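Botport Home Arm Guide
Section 3: Small Pick-Up Chores

Read this section before you give the arm any tidying job. It covers small items on a flat tabletop, such as caps, chargers and cables. For laundry and dishes, see the note at the end.

What to expect

The arm can pick up a small, firm object and put it in a place you have taught it. It is slow at this, and a person still has to be in the room. Cables are the hard part. The gripper holds one end, and the rest of the cable goes where it likes. Pereyra, our test shop, ran the pick-up routine 1000 times before this guide was written, and most of the failed runs involved a cable.

Setting up a pick-up

1. Clear the table of glasses, liquids and anything sharp.

2. Lay the item flat, within reach of the gripper. If it has a cable, spread the cable out to one side so that it does not cross under the item.

3. Open the Nulla app and choose Teach, then Small Item.

4. Guide the arm down until the fingers point straight at the table on either side of the item. Press Close. The fingers should grip the body of the item – never the cable.

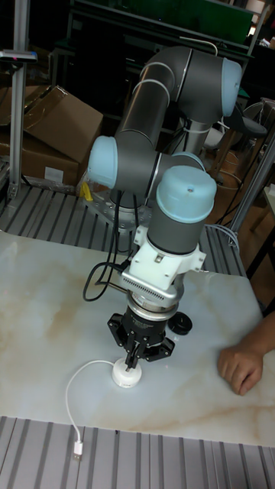
5. Take your hands off the table and press Lift. The arm waits 3 seconds before it moves.

6. Watch the free end of the cable as the item rises. If it catches on the table edge, press Stop and go back to step 2.

7. Guide the arm to the drop spot and press Save.

CAUTION: Keep hands, sleeves and hair at least 15 inches from the gripper once a saved routine is running.

CAUTION: Unplug chargers from the wall before the arm handles them.

Note: If the item slips, raise the grip setting by 2 and try again. Do not raise it further for plastic items. Honell rubber finger pads help with smooth, round shapes and are sold separately.

Note: Folding laundry and loading a dishwasher are not supported in this release. The arm can repeat a taught motion, but it cannot yet sort a pile or deal with cloth that shifts as it is lifted.

Section last revised April 17, 2020.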